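About Tustero Fell Running Club

Tustero was set up to organise hill and trail running for adults in the Kitberg valley. Membership stands at 158. Training is held 2 evenings a week from March to September, on marked paths with up to 800 metres of climb. Winter sessions move to the lower forest roads, where head torches are compulsory.

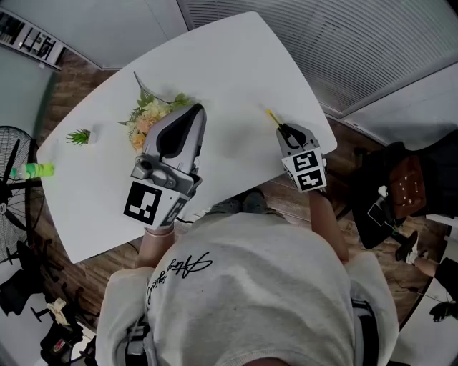 The club promotes 2 races each year, the Banero Round and the Khalaf Hill Race. Both are run under the club's own safety rules, which cover kit checks, cut-off times and retirement points. Entrants must carry a map, whistle and waterproof jacket.

Membership enquiries: Shona Ormsby, Secretary.

Page last updated 11/17/19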